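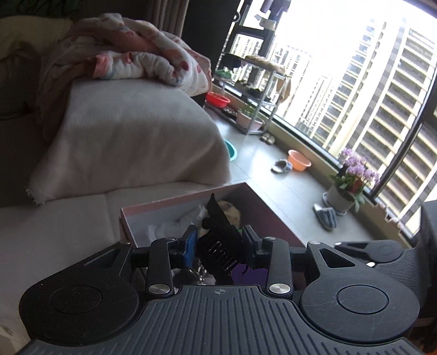

**Hair stuff all over the couch – how do you keep it in one place?**

**csizmadia28**
OK, I need some couch-dwellers to weigh in. I do my hair in the living room in the evening, and every clip I own ends up in the cushions, under the blanket, or folded into the quilt (found one with my hip last night, ouch). So I started keeping an open box on the seat next to me. Claw clips go in when I take them out of my hair. Great for a week or so! Now it's a junk box. Wrappers, little bits of whatever, and the clips sink to the bottom and hook onto everything. Do I need dividers, or a second box, or just more self-control?

**prollent**
Lose the wrappers first. I had the same thing going and half of what was in mine was plastic I'd been too lazy to walk to the trash. Once that was gone the box was plenty big.

And clip them shut onto something. I use a strip of old ribbon with a knot in the end. Pull the ribbon, all the clips come up together.

**kendo_at_home**
Gonna disagree on the ribbon. Claw clips on ribbon slide down into one big clump and then the teeth lock together. I snapped 2 good ones pulling them apart! I clip mine on the rim of the box, teeth over the edge. Easy to see, easy to grab.

**prollent**
Depends on the ribbon, I guess. Mine's the wide scratchy kind and they stay put.

**gonov**
Why is the box on the couch in the first place? Put it on a side table. Somebody sits down, the seat tips, and now you've got clips in the cushions again – same problem with an extra step.

**csizmadia28**
No side table, gonov! It's a small room and the couch is the only flat thing within reach. I do like the rim idea, but I've got a couple of big chunky clips and I think they'd pop right off the edge.

**kendo_at_home**
Oh, the big ones, yeah, they won't hold on a thin edge. Those just lie on top in mine. Fold the edge over with some tape if you want it thicker.

**gonov**
Fine, but at least shake the quilt out before you fold it. I washed one with a clip inside and it chewed a hole right through the backing.

**mrs_kendo3000**
Different Kendo, hi! Muffin tin. Small clips in one cup, hair ties in the next, bobby pins in another. It's heavy enough that it doesn't slide around when I get up for tea.

**prollent**
A muffin tin on the couch, though? You'd sit on that exactly once.

**csizmadia28**
Ha, I would absolutely sit on it. Trash went out tonight and I'm trying the rim for the small ones. Still deciding about the big clips – might borrow the ribbon for those if I can find a scratchy one in the sewing drawer.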